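# Ornard school district to serve fruit by the piece, ends packaged cups

Elementary schools in Ornard will stop serving packaged fruit cups in January and give students whole fruit at lunch instead, the district said in a notice sent home to families.

The change covers all 5 elementary schools. The middle school and the high school already offer whole fruit and will keep their current menus.

Under the new plan, students will pick one piece of fruit each day from a tray at the end of the lunch line. Apples and bananas will be offered all week. Oranges and pears will be added when the district can get them at a fair price. Students who want a second piece can ask for one after everyone has been through the line.

The district has served fruit cups since its central kitchen closed. The cups are easy to store and don't bruise, but food service staff reported that many were coming back half eaten, with the syrup spilled on trays and floors. The plastic cups and foil lids also made up a large share of the lunchroom trash, according to the notice.

A trial last spring at Sarurow Elementary led to the decision. For 12 weeks, the school put out whole fruit on 4 days and cups on the remaining day. Staff weighed what was left over after each lunch. The notice says less fruit was thrown away on the whole fruit days, although it does not give the weights. The district said it would post the full results on its website before the new menu begins.

The trial had some problems. Younger students had a hard time with whole apples, especially those with loose or missing front teeth. Oranges went almost untouched in kindergarten and first grade unless an adult started the peel. The district will now send apple slicers to each school, and lunch aides will cut fruit on request for students in the two youngest grades. Oranges will be quartered before they go out.

Fruit will come from Groliline, a regional produce supplier that already delivers salad greens and carrots to the district. Deliveries will be made in the early morning, before the buses arrive. The contract runs through the end of the school year and can be renewed. The district did not release the price but said the cost per lunch will stay the same for families, including those who pay the reduced rate.

Smaller apples have been ordered on purpose. During the trial, students were given the same size sold in grocery stores, and many took a few bites and left the rest. The smaller ones are sold by the case, with 100 or more to a box, and fit better on a child's tray.

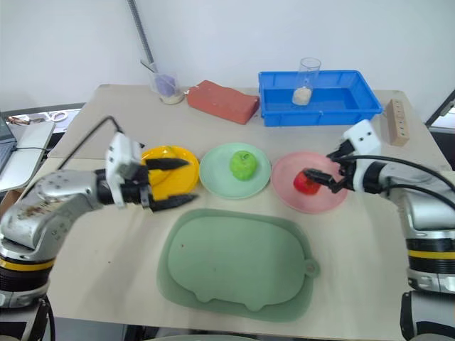 Students will also get a say in which fruit the schools buy. During the first month, each lunchroom will hold a tasting table with samples set out by kind, so that children can compare them before choosing. Color makes the sorting simple enough for the youngest grades: a green apple on a pale green plate, a red one on a pink plate, and a yellow plate for the yellow fruit. Students will drop a paper token into a box for the one they liked best, and the totals will be used when the spring order is placed.

Parents who don't want their child to take part in the tasting can send a note to the school office. Children with a fruit allergy on file will be left out of it unless a parent gives permission. The nurse at each school will have the list.

Unopened fruit cups still in storage will go to the Iwasaki Street food pantry at the end of December. The pantry asked that they be delivered in their original cases. Any opened cases will be used up in the after-school snack program.

Peels and cores will be collected separately in two of the schools, where composting bins are already in place. The other schools will put them in the regular trash for now. The district said it has asked the city for more bins but has not been given a date.

The January menu will be sent home with students before winter break. Copies will also be available in each school office, in English and Spanish. Questions about the menu or about allergies can be directed to the food service office between 7:30 a.m. and 3 p.m. on school days.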